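Notebook, 24th March

Box office tracking, spring titles. Sunday, so the office is quiet and the numbers are worse than usual.

Flarcombe opened Friday in 400 theaters, if you believe Starngate's release. I don't yet. The December release for Betance used the same wording ("opening wide across the region") and when we went back through the listings, a good part of those theaters had it on for one matinee a day. A theater with one matinee is a theater on paper. Going to treat 400 as a claim until the listings are checked, and mark it C in the sheet like we do with the others.

What I have so far on Flarcombe:

Friday: Starngate says "packed houses." No gross given. No admissions given.
Saturday: "even stronger." Stronger than what, see Friday.
Sunday: too early, but the trade page already has it down as a hit. The piece reads like the press release with the verbs moved.

Pulled seat maps for 11 evening shows on Saturday. Three were close to full, the rest ran from half empty to mostly empty. Small sample, all evening, all city, so it proves very little in either direction. Still, "packed" is a strong word for it. Note for whoever picks this up: seat maps count blocked seats as sold in at least one chain's system. I got burned on this with Betance and had to pull the chart.
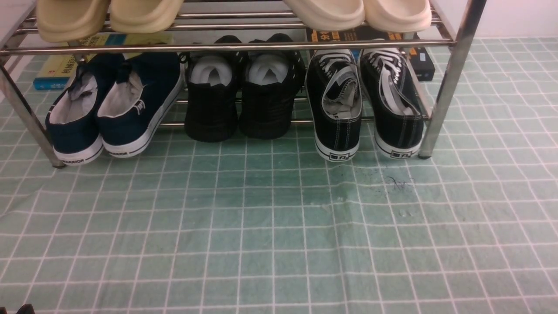
Shoe rack, two pairs of slides on the upper shelf.

Method question that keeps coming back. When a distributor gives a share figure and we only have gross for everybody else, do we convert? I say no. The split changes by week and by theater, and whoever converts picks the split that gives the number they wanted. Last year's sheet has converted and unconverted figures in the same column, which makes the ranking at the bottom useless. I would rather leave a hole.

Started cleaning that column this afternoon. Rows marked "est." with no source are going to a separate tab. I haven't deleted any. If someone remembers where they came from, write it in the margin.

Koller next. This is the one where the lead's name was supposed to carry the opening. Every preview piece said so, and now every follow-up says she did carry it. Maybe. It also opened on a holiday weekend against nothing, with tickets at a discount on the first day. I can't separate those three things and neither can the people writing the follow-ups. The second weekend would tell us more, but the second weekend is when the releases stop coming — they did for Betance, anyway.

To do on Koller:
1. Get first-day ticket prices from the listings, discounted and full.
2. Split single screens from multiplexes.

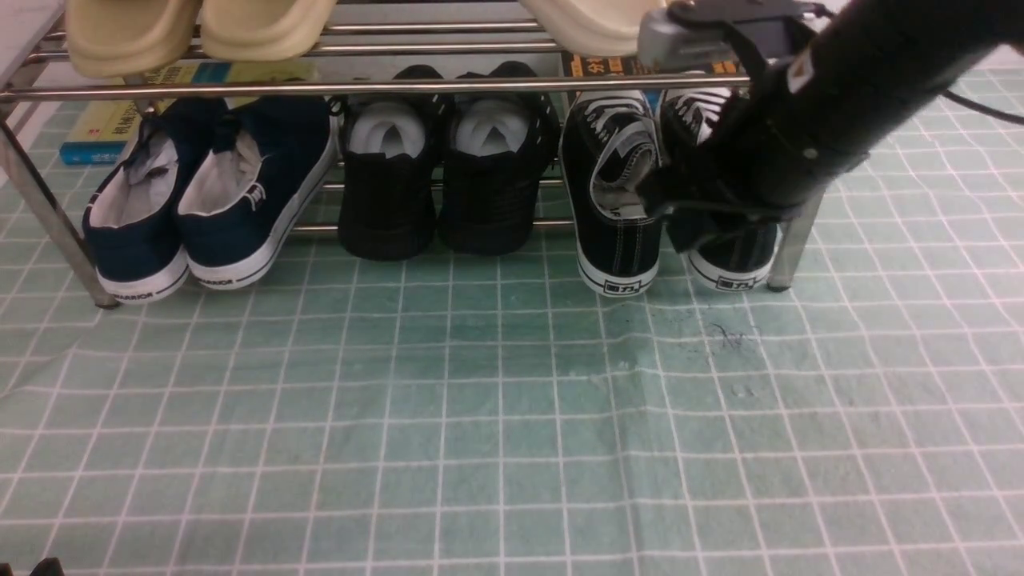
Word of mouth, or what gets called that

Tried the audience score pages again. Koller had 500 ratings up before the first evening shows would have let out. Could be matinee crowds. Could be fans who rate on principle. I threw the score out for Koller and should probably throw it out for Flarcombe too, to be fair, though that one looks less odd. The written reviews are a little more use. People who mention a particular song or complain about the second half have most likely sat through it.

I did see Flarcombe myself on Friday. Good first hour, a courtroom stretch that goes on and on, and a fight near the end that got real applause in my row. So I'm not against the film. I'd be happy for it to be doing well. I just want a figure that somebody counted,

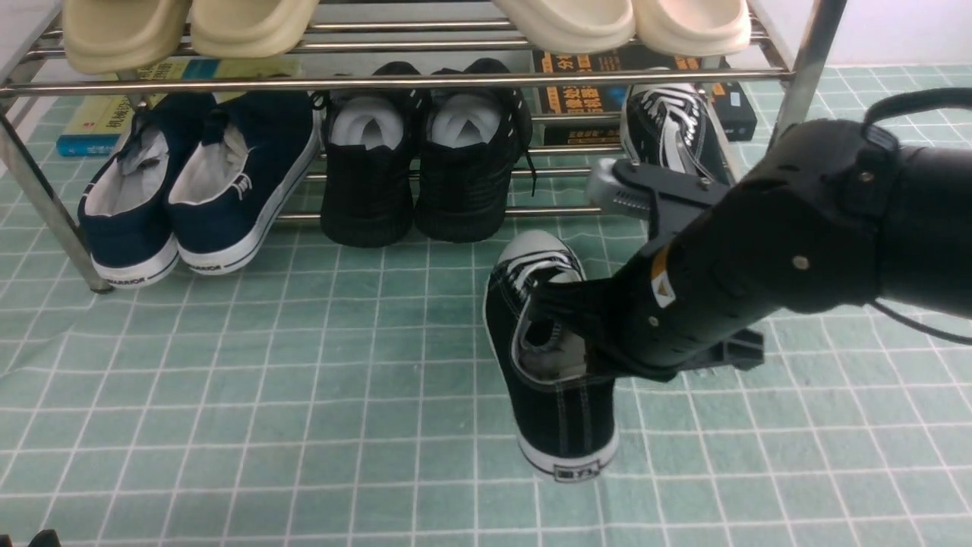 and so far what I have is adjectives. Wrote to Starngate asking for admissions by day, same letter as for Betance, which they never answered. If there is no reply by the time the weekday numbers are due, the row stays blank and the chart goes out with the gap showing.

Sheet saved under the usual name. The "est." tab is only half done, I stopped at the Betance rows.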